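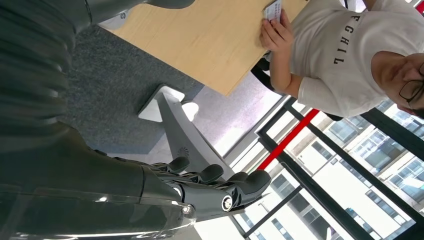

Progress notes for Notburga Zwahlen, Broltach workplace fund
November 28, 2019

Hi Notburga,

You asked for the plain version this time, so I'll skip the charts (they're in the shared folder if you miss them). We're further along with the card desk than I promised in July, and a bit behind on the part I thought would be easy.

The good news first! Handing cards back and forth between a person and the robot is now part of the normal day at Loltum. Zhuoran Wan runs the sessions from the desk, laptop open, and we've put 3,000 handovers in the log. The slow bit is still the grip. A thin card is a nasty thing for thick fingers, and we spent 15 days on finger timing alone -- more than I budgeted, and I'll show you where I took it from.
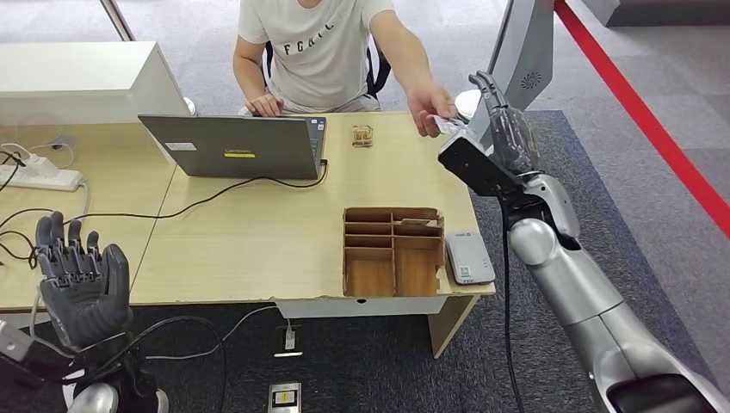 What's changed for people is mostly the shape of the day. The six clerks used to sort every visitor card by hand and then type it in, and by mid-afternoon they were fried. Now they take turns at the desk and spend the rest of their time on the odd cases, the ones with wrong names or missing forms. Two of them love it. One told me she misses the quiet of sorting, and I think we should take that seriously before Hepburn gets the same setup.

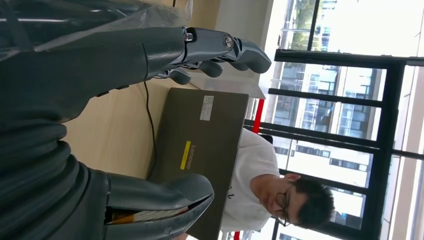
I'd also like to move some of the training money. We planned one long class, and short turns at the desk with Zhuoran are working much better, so please let me pay for his extra hours instead.

Still open: the Griltarville visit, the safety sign-off for the second desk, and spare finger parts (ordered, no ship date yet). Call me whenever about the money, I'm at my desk most mornings.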